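Home Brewing for Beginners, Gramden Evening School
Notes for Session 4: Bottling, Priming and the Long Wait

Welcome back, everybody, and thank you for bearing with the steam last week. These notes go along with what we'll be doing at the sinks on Wednesday, and as usual I've written down rather more than we'll have time to talk through. Read them with a cup of something, and scribble in the margins as much as you like.

First, is your beer ready to bottle? The bubbles in the airlock are fun to watch but they're a poor guide. A batch can go quiet in a cold room and wake up again the minute you carry it somewhere warmer. Use the hydrometer. Take a reading, write it on the sheet taped to your bucket, and take another two days later. If the number hasn't moved and it sits near the final gravity on your recipe card, you can go ahead. If it's still dropping, leave the lid on and find something else to do. I know that's hard (my own first batch went into bottles early, and I was mopping the pantry ceiling for a good part of June).

Now the cleaning, which I'm afraid is most of the job. Cleaning and sanitizing are two separate steps, and you need both. Cleaning gets rid of what you can see and feel: dried yeast, label glue, that ring in the bottom of a bottle somebody forgot to rinse. Hot water, unscented cleaner and a bottle brush will do it. Sanitizing takes care of what you can't see, and it only works on a surface that's already clean. Mix the sanitizer exactly as the packet says, give everything the full contact time, and let it drain. Please don't wipe the bottles out with a dish towel afterward, however nice the towel.

Choosing bottles

Brown glass is what I'd like you all to use. Light reacts with compounds from the hops and gives the beer a smell that most people compare to skunk, and brown glass holds back much more of that light than green or clear glass does. Make sure your bottles are the kind meant for carbonated drinks, with a lip that takes a crown cap. Run a fingertip around each rim, gently, and set aside any bottle with a chip. Twist-off bottles don't seal well with our hand cappers, so save those for the recycling bin.

A crate with separate compartments is worth hunting for, too. Bottles that stand upright and apart don't knock shoulders on the way to the car, and the yeast settles neatly at the bottom of each one.

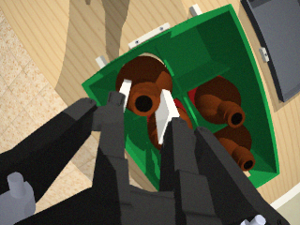

Notes prepared by your instructor, Home Brewing for Beginners
Gramden Evening School, Food and Drink Courses

Priming sugar

Your beer is nearly flat when it leaves the bucket. To get the fizz, we feed the leftover yeast a small, measured amount of sugar and then trap the gas under a cap. The important word there is measured. Use a kitchen scale, never a spoon, and work from the volume of beer you really have in the bottling bucket, which will be a little less than you started with once the sludge stays behind.

A worked sum, using corn sugar and our usual pale ale:

Beer in the bottling bucket: 10 liters
Corn sugar per liter: 6 grams
Total corn sugar: 60 grams

Boil the sugar in a cup or so of water for a few minutes, let it cool with the lid on, and pour it into the empty bottling bucket. Then siphon the beer in on top, with the end of the hose lying along the bottom so it swirls without splashing. One slow stir with a sanitized spoon doesn't hurt. Splashing does – it lets in oxygen, and your beer will taste like wet cardboard before you've had a chance to show it off.

Filling and capping

Work in pairs if you can, one filling and one capping. Push the bottling wand right down to the bottom of the bottle, let the beer rise to the very top, then lift the wand out. The space it leaves behind is just the headspace you want. Set a sanitized cap on each bottle as you go, and crimp with a steady, even pull on both handles. If a cap goes on crooked, take it off and use a fresh one.

The long wait

Keep your bottles upright in a dark spot at normal room temperature for two weeks, three if you can stand it. A closed cupboard or a lidded box is sensible, just in case one bottle gets carried away. Then chill a single bottle overnight and try it. If it's still flat, move the rest somewhere slightly warmer and give them another week.

For next time

Bring your hydrometer sheet, your clean bottles and an apron. Read the chapter on hops in the course packet, and come with one question about bitterness. The dried hop samples will be on the side table, so do have a sniff before you sit down.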